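Mateos quartet on Cellari - anyone else hear the pitch thing?

tapedeck_lou
March 15, 2024
Got the Kondach reissue yesterday. Side 2 sounds sharp to me, not by much. Slow movement feels rushed as well. My old Troveck LP is in the other room and it's noticeably darker. Transfer speed?

violapart
It's not the transfer. They tuned high on that session, liner notes for the first pressing say so. Troveck one was cut slow if anything.

tapedeck_lou
Which notes? Mine has a single sheet, track list and an ad.

Alcides Lins
I have the gatefold, says nothing on tuning. Side 2 runs 112 seconds shorter than the Troveck. Thats a lot for one side. Tuning high doesn't make anybody play faster.

Shelf over the bench where I listen: 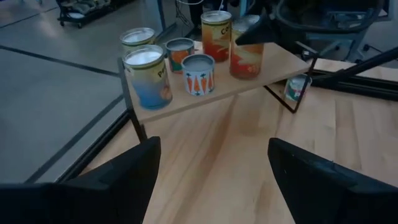

little shelf, cans on top

violapart
Could be a different take?? Kondach had 2 reels of the slow movement. Heard that from a dealer so grain of salt.

gutstrings
Pressing was 1,000 copies and they did zero homework. I paid too much for mine. Scherzo is great though, cello finally has some bite. Don't care if it's sharp.

tapedeck_lou
Well I care, can't play along with it

violapart
So retune, takes a minute

Alcides Lins
Disagree on different take. Same cough before the recap, same chair creak. Put both up on the bench speakers last night and went back and forth.
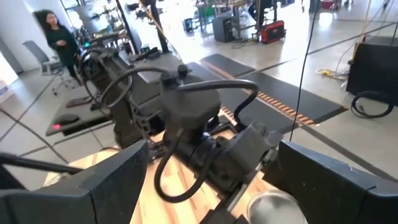 Cellari answered my email btw. They say the tape came from Mateos' estate and was transfered "as found", no pitch correction. So speed was never checked. I'd fix it in software but the computer end of the bench is a mess right now, black cable looping down toward the table and back up, no room for a laptop. Will post a corrected clip when I get to it.

gutstrings
"As found" lol. For that money

violapart
OK the cough convinces me. Still say Troveck is slow too. Truth is in between

tapedeck_lou
Asking for a refund. If they do a second run in June with it fixed I'll buy again, maybe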